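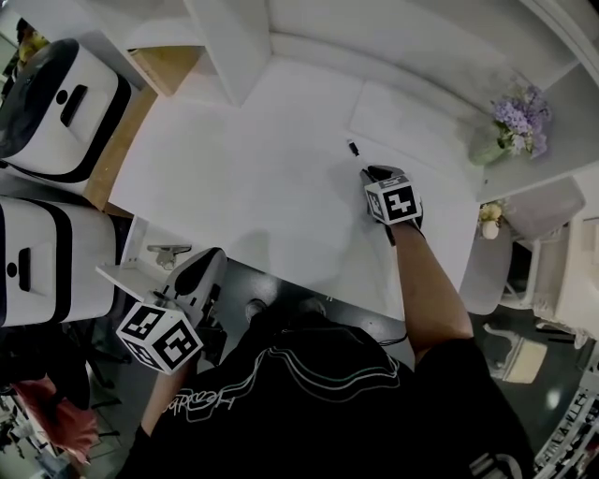 Wanted: people who doubt that handwriting improves memory

You have probably read that taking notes by hand makes you remember more. I have read it too, usually in articles that sell notebooks. Our small group at Metwood would like to find out if it holds up for ordinary adults doing ordinary things, like remembering a grocery list or what the plumber said.

We need 58 adults, left- or right-handed. Bad handwriting is fine. You will come in for 2 sessions, 14 days apart. In the first, you listen to short talks and take notes, some on paper and some on a keyboard. In the second, we ask what stuck. Please don't study in between. Last time a few people did, and we had to throw out their results.

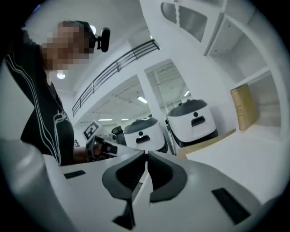
Pay is a flat fee, handed over at the end of the second session. We don't pay in gift cards, and we won't tell you this will sharpen your mind. I doubt it will.

You can't take part if you teach handwriting, work for a pen or software company, or were in our October round. If you already feel sure of the answer, either way, you are still welcome, but say so on the form.

Your notes are kept for 4 years under a number, then shredded. Ilse Desmet handles the records and can answer privacy questions.

To sign up, write to Willy Koster at the Metwood front office by 19/05/2026. Give your age, which hand you write with, and the hours you can come in.

Deolinda Lobo, study lead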